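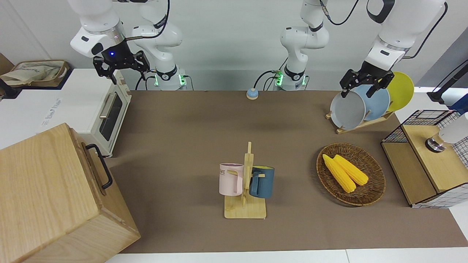

Wooden mug tree, plates in the rack behind it

dosasero: Do mug trees save any space? Mine takes up as much counter as the 4 mugs would.

wendex_40: Never bought the idea. The pegs are short and one bump sends a mug flying.

Pallavi Chaudhary: Disagree. Mine's had over 2 years of daily use – no chips.

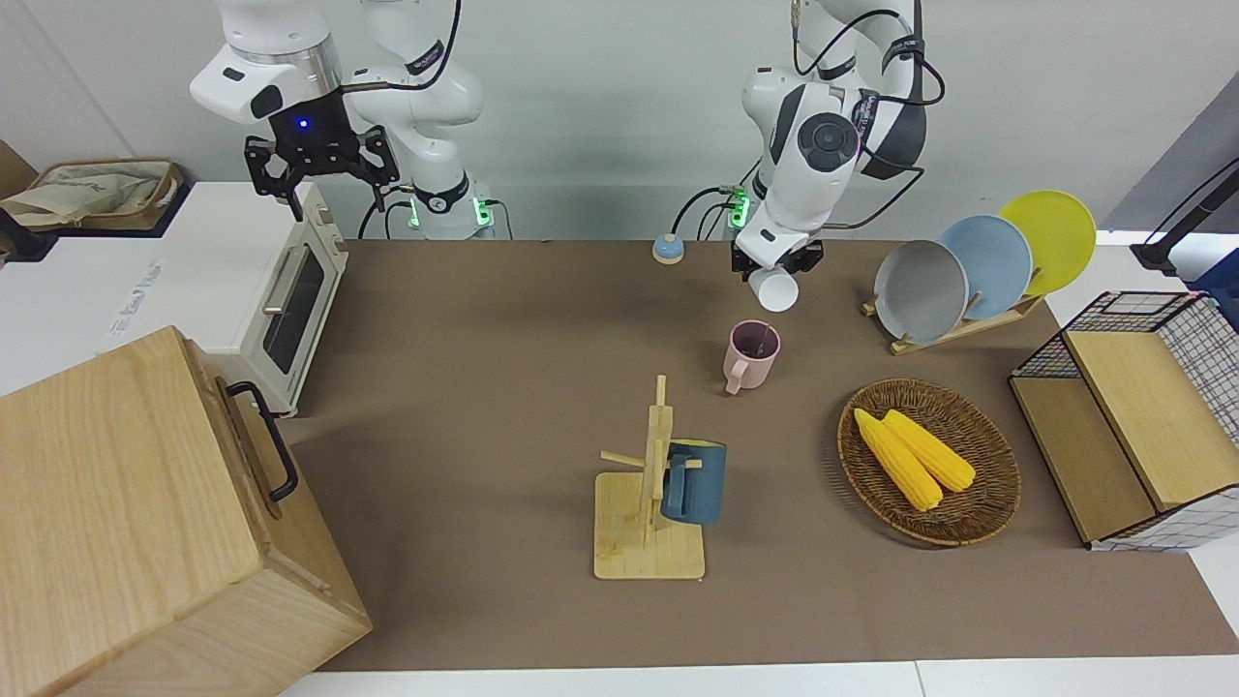 cabral: Two years proves little. Hooks under a shelf do the same job and leave the counter free.

dosasero: I rent, so no drilling.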